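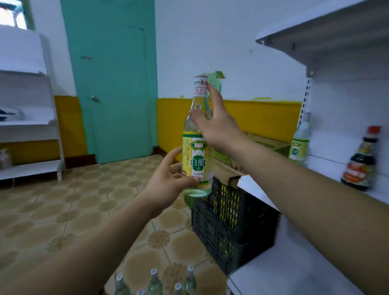

White vinegar, the usual partner for a jar of Prulia. Any clear, plain one will do.

Prulia Kettle and Pan Descaler Kit
From Prodeso

Limescale is what hard water leaves behind when it goes off to become tea. It arrives slowly, in a colour somewhere between old teeth and a seaside cliff, and most of us put up with it until a flake the size of a fingernail turns up in a guest's mug. Prulia is a kit for dealing with it at that point, or a little before if you are that sort of person.

The kit is small and rather plain. It contains a glass mixing jar with a screw lid, a long-handled brush, a shorter brush for spouts, a cotton cloth and a folded card of instructions. It does not contain any vinegar. We used to be asked about this a good deal, and the answer is that vinegar is heavy, costs very little, and is sold within walking distance of nearly everyone who owns a kettle. We could have put it in a spray bottle with a leaf on the front and charged you four times as much, and our accountant did raise the point.

What's in the box
Mixing jar, glass, marked on the side for vinegar and for water
Long brush, beech handle, for kettles and flasks
Spout brush, short, bendable neck
Cotton cloth, washable
Instruction card
Spare seal for the jar lid

The jar
Holds 1000 ml to the top line. The lower line shows where to stop pouring vinegar and start pouring water, so there is no arithmetic involved. The lid closes with a rubber seal and keeps the smell in, which your household will appreciate. The jar is made for us by Sombatkul, who also make preserving jars, and if you decide after one go that descaling is not for you, it does very well for pickled onions.

Please label it. A jar of clear liquid with no name on it causes conversations.

The brushes
Both are made with stiff plant-fibre bristles. The long one reaches the bottom of any kettle we have tried it in, including the tall jug sort with an opening designed for somebody with much smaller hands. The spout brush has a wire neck that bends and stays bent. Ju-won Kang, who designed the pair, went through a large number of samples before settling on a neck that would go round a teapot spout and come out again. The earlier ones went round perfectly well. We still have two teapots with a brush in them.

Rinse the brushes after use and stand them bristles up. They will go a bit yellow over time. So will everything else.

How to use it
Unplug the kettle and let it cool. Fill the jar to the lower line with white vinegar and to the upper line with cold water. Pour the mixture into the kettle until the scale is covered, then leave it for an hour. Don't boil it. People do boil it, and it works, and then they write to tell us that the kitchen smells like a chip shop with the windows shut.

After an hour, tip it away, go over the inside with the long brush and rinse. Fill with fresh water, boil, throw that water out, and do the same again. If your tea still has an edge to it, boil a third lot and consider whether it might be the tea.

Heavy scale may need the full treatment twice. If you have lived somewhere chalky for years and never once looked inside the kettle, allow an evening.

For pans, pour in enough to cover the white ring and leave it for half an hour. For shower heads, unscrew the head and sit it in the jar if it fits, or in a bowl if you bought one of those dinner-plate ones. Taps can be wrapped in the cotton cloth, well soaked, for about 6 minutes at a time. Wipe down and check before giving it another turn, as some tap finishes are much thinner than they look.

Which vinegar
Plain white vinegar. Rice, spirit or distilled are all fine so long as the bottle is clear about being vinegar and has nothing else in it. Brown malt vinegar will shift limescale too, but it will also make the kettle taste of a bank holiday. Balsamic has been tried by one customer, and we have kept the letter. Seasoned vinegars contain sugar and salt and should be left for the salad they were intended for.

Where not to use it
Marble, limestone and any other natural stone. Vinegar dissolves limescale, and a marble worktop is made of very much the same stuff.
Cast iron, whether seasoned or not.
Aluminium pans, which go dull and grey.
Anything plated that has started to peel.
Anything that has just been cleaned with bleach. Vinegar and bleach together give off a gas you do not want in your kitchen or in yourself. Rinse thoroughly and come back another day.

If the kettle's maker says not to use vinegar, listen to the kettle's maker.

Care and spares
The jar can go in the dishwasher without its lid. The cloth washes with towels. Brushes, seals and cloths are all sold separately on the spares page, as is the instruction card, which people lose more often than you would think for something that lives inside the jar. The jar seal should last a good couple of years, and there is a second one in the box for when it doesn't.

Both brush handles can be oiled now and then if they look dry. Any kitchen oil will do. We sell a small tin of one under the Bovitz name, and it is very nice, but nobody's brush ever failed for want of it.

Details
Jar capacity: 1000 ml
Brushes: 2
Jar seals: 2 (one fitted, one spare)
Boxed in plain card, no plastic tray
Guarantee: 2 years on jar and brushes, against faults but not against teapots

From customers

"Bought for my mother, who told me her kettle was spotless. It was not spotless. We no longer discuss it, but she has kept the brush." – Chae-won Yoon

"Good jar. Brush a bit stiff at first. Softened up after a few goes. Instructions are mostly jokes, but the bit about cooling the kettle first was useful."

"I had hoped it would come with the vinegar. I see now that it says so. Three stars."

"Did the kettle, the taps, the shower head and then went round to my sister's and did hers. Not sure she wanted it done."

Delivery and returns
Orders go out by ordinary post and come wrapped in a good deal of paper on account of the jar. If yours arrives in more pieces than the list above, send us a photo and we will post another. Unused kits can be returned within a month. Used kits can be returned if something is wrong with them, though we would ask you to empty the jar first. It has come up.

Stock note, 24 June 2018: the spout brush is running low as a separate item, with more due in July. Complete kits are not affected.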